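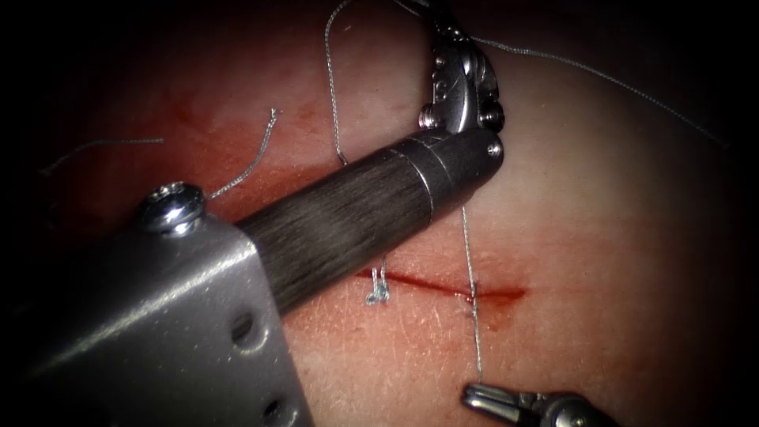
## 4. Closing a short incision on the practice tissue

This section is for trainees who have finished section 3 (passing the needle without tissue). Please read all the steps one time before you begin. The full exercise takes 60 minutes with the Nallow practice kit.

1. Look at the incision from one end to the other before you touch it. Note where the line is narrow and where it becomes wider.
2. Decide the place of the first stitch. We recommend to start at the narrow end, where the edges meet more easily.
3. Hold the needle behind its middle point, not at the tip. Enter the tissue at a right angle to the surface.
4. Follow the curve of the needle with the wrist. Do not push straight forward.
5. Take the same depth on the other side of the line, then pull the thread slowly until a short tail remains.
6. Tie the knot flat. Lay it to one side of the incision and not on top of it.
7. Continue to the other end with equal spaces between the stitches.

**Caution:** Do not pull the thread upward when the jaws are closed on the tissue. The surface can tear, and a torn piece cannot be used again.

**Caution:** Never grasp the thread in the part which will stay in the knot. The jaws make it weak.

**Note:** Small creases in the surface are normal. If the edges of the incision turn inward after you tighten, the stitch is too shallow. Remove it and repeat from step 3.

When you finish, cut the tails, put the needle in the sharps box and write the result on sheet 9. Questions about the marking of the sheet go to Silvia Čierny.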